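Breakfast tray

A breakfast tray is a flat, shallow carrier with a raised rim, used to hold a small morning meal for one person. It may be carried to a bed, a desk or a sofa, or left on a kitchen counter and used in place of a place mat. The term covers both the object and, in hotel and hospital use, the meal served on it.

Form and materials

Most household trays are rectangular with rounded corners. The rim keeps cups and plates from sliding off and holds small spills. Wood, lacquer, tinned metal and wicker were the usual materials until molded plastic became common in the home. Plastic trays are light, cheap and easy to wipe down, though pale and bright colors show tea and coffee marks after long use. Bed trays, a related type, have short folding legs – these raise the surface over the lap and are seldom needed at a table or counter.

The Prikmont catalog of household goods lists 271 tray patterns, of which 40 are described as being for a single cup and plate. The Vinau pattern, a plain tray with a low rim and no handles, was sold in 6 colors. The Zita has a cutout grip at each end.

Typical contents

A simple tray meal consists of a hot drink, a piece of bread or cake, and often an egg. The drink is usually placed to one side so that the plate can sit flat. Tea made in the cup with a bag is common, as it does away with the need for a pot. Boiled eggs are well suited to trays, being easy to carry in the shell and needing no cutlery to peel. Extra eggs or fruit are often kept on a separate dish nearby.

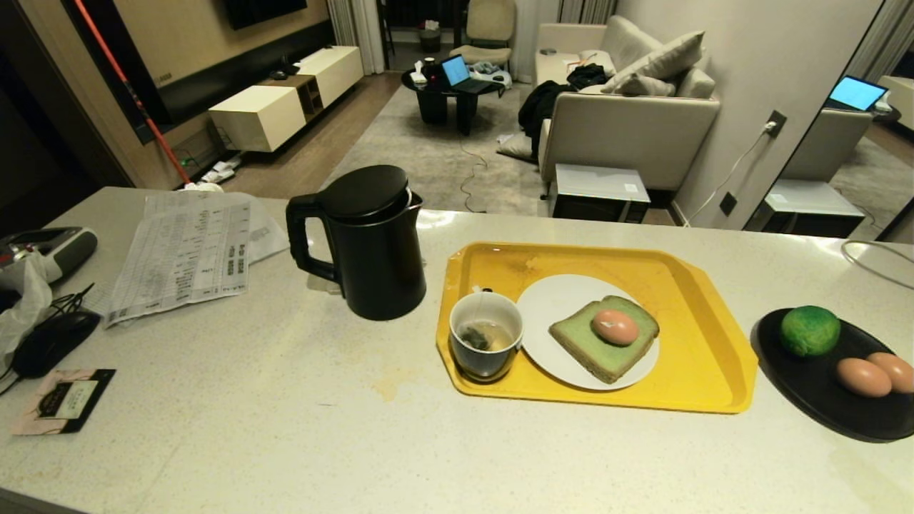

Tea, bread and an egg on a yellow plastic tray, with a lime and two more eggs on a black plate alongside.

Bread varies by region. Toast is standard in much of Europe and North America. In parts of Southeast Asia and southern China, soft sliced bread is common, sometimes colored and flavored with pandan leaf, which turns the crumb green.

Use on counters

In apartments where the kitchen opens onto the living room, the counter often serves as a dining surface and a desk. A tray marks off a clean area for food among papers, cables and other household items, and lets the whole meal be moved at once. An electric kettle is usually kept within reach.

Collecting

Older trays are collected in a small way. Lino Mazza assembled a group of 816 trays, mostly painted metal, and sorted them by rim shape. His notes give the name "Samuel" to a deep-rimmed type with a narrow base – the origin of the name is not recorded.

See also: Tea tray; Egg cup; Place mat

Last edited 20 June 2024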